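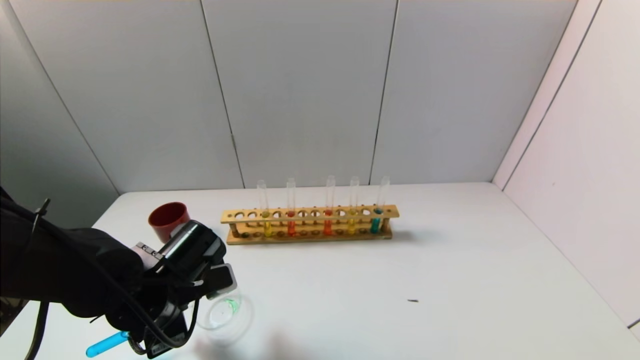
The water in Irkemholm tastes of pennies, and the person who has spent 13 years trying to fix that would like it known that it used to taste worse.

"It tasted like a wet dog had been keeping pennies," the town's water chemist tells me, pouring two glasses from the tap in the break room. One is for me. I had asked for coffee. "The coffee's made with it too, so you may as well meet it directly."

The chemist asked to be left unnamed, on the grounds that people in Irkemholm already stop them in the grocery store. "I was buying eggs and a man held up a kettle. He'd brought the kettle with him. I don't know how long he'd been carrying it around."

The job covers everything that comes out of a faucet between the reservoir and the old harbor at Brivasport, a stretch of pipe laid by several generations of people who did not, it seems, speak to each other. Some of it is iron. Some of it is newer than the chemist's car. One section appears on no map at all and was found in January when it burst.

"We were thrilled," the chemist says. "Well, I was thrilled. The people in the basement were less thrilled."

I ask what a working day looks like, expecting science. There is some. There is a good deal more driving. Samples come from 50 addresses on a rotating list, and every one of those addresses has a person in it who must be home, awake and willing to let a stranger run the kitchen tap for a while.

"You run it, you wait, you fill the bottle, you write on the label. Then you hear about their knee. I've been hearing about one knee for 7 years. I feel I should be invited to the surgery."

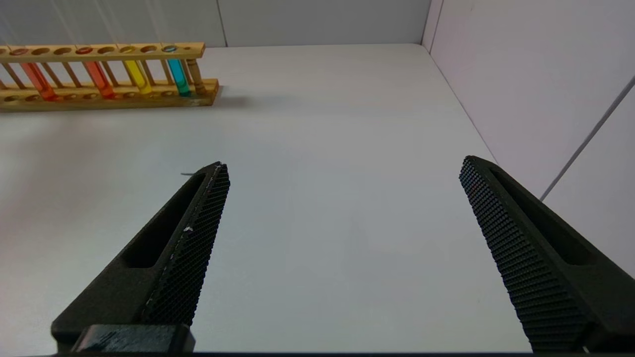 The trouble with taste

Taste, the chemist explains, is the part of the work that no regulation really cares for. Water can pass every test on the sheet and still make a decent cup of tea impossible. It can also be delicious and quite bad for you.

"People trust their tongues. I understand it. I trust mine. But your tongue can't find lead, and it'll make an enormous fuss over a little chlorine that's doing you a favor."

So the town set up a tasting panel. The members sit in a room at the Csizmadia building, which was a glove factory and still has the drafts to prove it, and they sip from plain cups and write down words. The words have been a problem from the beginning. "Earthy" was fine. "Metallic" was fine. Then somebody wrote "Tuesdayish" and two others agreed.

"I couldn't do anything with that. And the awful thing is I knew exactly what they meant."

There is now an approved list of words. The panel resents it. The chemist keeps the old sheets in a drawer and reads from them with what looks like real affection: "sad radiator," "church," "my brother's boat." The last one, on investigation, was a failing rubber seal in a pump, and it was replaced the same week.

I ask whether that means the panel was right.

"It means the boat was right. Don't print that the panel was right. They'll want parking."

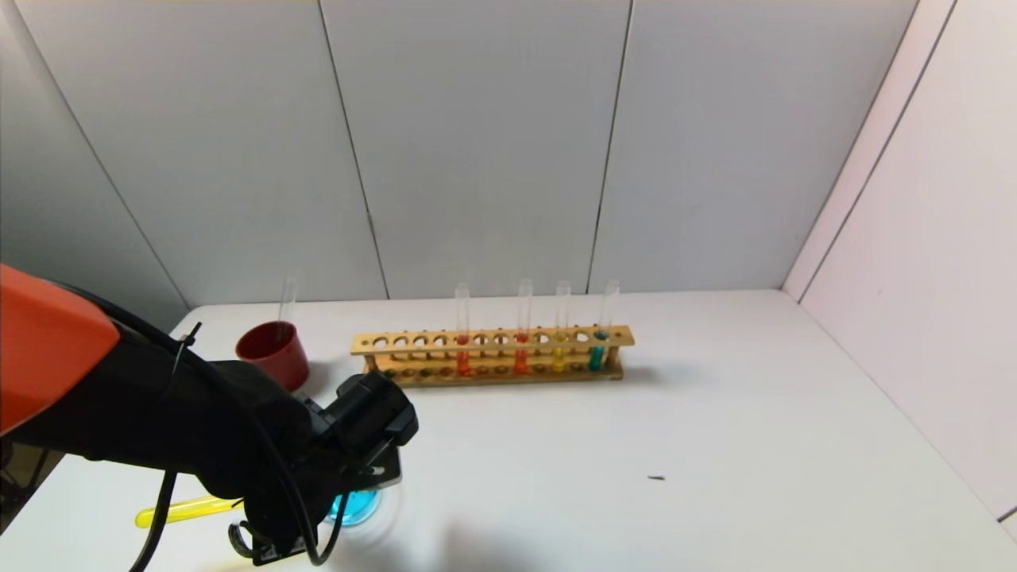 What comes next

The big plan is called Makent, after the hill where the new treatment plant will go if the money arrives. The drawings are taped along the hallway. They show a long, low building with young trees in front of it and several happy families walking past, for reasons the chemist cannot supply.

"Why would you walk there? There's no path. It's a hill with a plant on it. I've asked who those people are and been told they're for scale."

A public meeting on the plan is set for 20th March. The last one ran over by 2 hours, most of it spent on the color of the roof. The chemist has prepared a short talk about minerals and expects to deliver the first third of it.

Does the work ever feel thankless? There is a pause while the chemist rinses both glasses, mine still nearly full.

"It's plumbing with homework. If I'm doing it well you don't think about me, and that suits me. I'd take a quiet trip to buy eggs over a plaque." Another pause. "They did offer a plaque, once. For the harbor main. It had the wrong harbor on it."

It hangs in the break room all the same, over the sink, slightly green around the screws. I ask if that's from the water.

"I'd have to run a sample," the chemist says, and goes to look for a bottle.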